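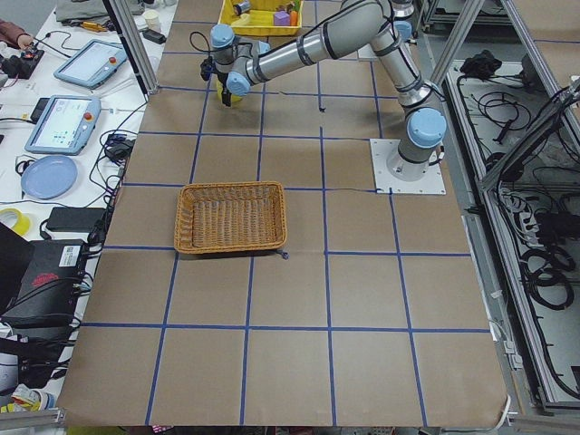

*Basket on the paper, December*

Spent the whole morning on the phone about the new Drernel hatchback and I'm no closer to deciding! Ming-te Tsai at the Durkolport showroom says they sold 93 of them last month, up from a pretty sad fall, and he swears the price won't drop again before spring. Well, he would say that. He did offer me 3,000 off if I take the gray one (I wanted green, I've wanted green since I was nineteen).

Then Chia-hao called and told me to wait for the Bresine sedan, the one with the bigger trunk. His cousin put a deposit down 4 months ago and still hasn't got a delivery date, so I don't know, that's not much of a sales pitch.

My old car's repair quote came to 2,178, by the way. Ouch. Going back to look at the gray one after lunch.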